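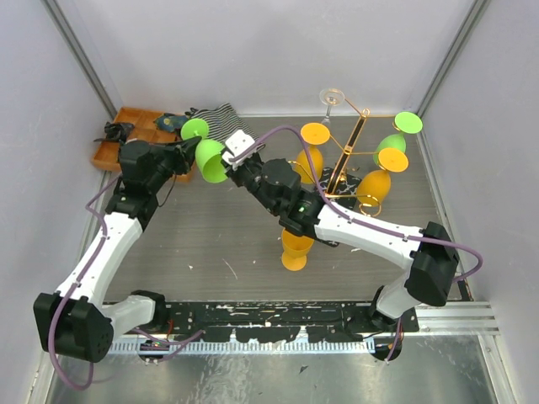
Coloured goblets and the gold stemware rack

**Storing stemmed glasses on an open rack: hanging or upright?**

*Posted by Pleltmont Tenants' Lounge*

We should be grateful for advice on the storage of stemmed glasses in a shared lounge. The rack is gold metal with a black, white-veined base, and the glasses hang from it by the foot. Most of our goblets are coloured, in green and orange, and there is clear glass as well. The room is used on most evenings and the rack stands on an open table.

Our present practice is to wash the glasses by hand, dry them with a cloth and hang them at once. Two residents have asked that the glasses be kept upright in a cupboard instead, on the grounds that hanging places a strain on the stem. We have also noticed a faint stale smell in some of the bowls. We would welcome guidance on both points before the October inspection.

---

*Posted by Wesetti Household Advice*

Hanging a stemmed glass by its foot is an accepted method of storage and does not place undue strain on a sound stem. The foot should lie flat on its holder and the bowl should hang clear of its neighbours. A glass with a chip in the foot should not be hung.

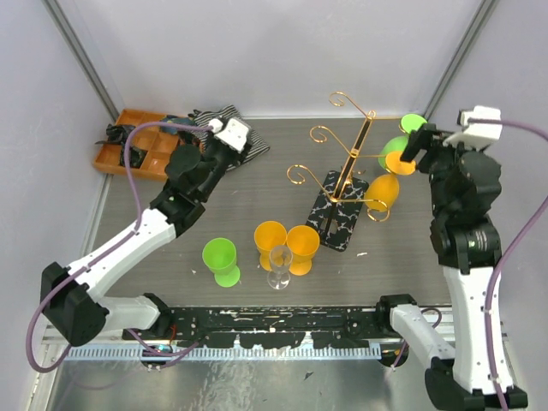

The order in which a rack is filled deserves some attention. We recommend that glasses be placed on both sides in turn, so that the weight remains over the base. The upper arms should be filled first, as it is awkward to reach past a glass already hanging lower down. Glasses waiting to be hung should stand upright on a clear part of the table, well back from the edge. Hold each glass by the stem when turning it over, and let go only when the foot is fully seated.

With regard to the smell, the usual cause is a bowl put away before it is fully dry. Please allow 115 minutes on a draining mat before hanging. A cloth used for drying glassware should be washed separately, without fabric softener, and should not be used for anything else. If the rack is not in daily use, rinse the glasses once a week; we do this on a Tuesday.

Coloured glass should be kept out of strong sunlight where its colour may be painted on. Where the maker's instructions are available, they take precedence over this advice.

---

*Posted by Garnico*

Agreed with the above. We have 400 glasses in our function room and hang all of them. Breakages are mostly at the sink, in our experience. We lost 3 last year and none of those came off a rack.

Do check that the base is level. A folded cloth under one corner is not a suitable remedy.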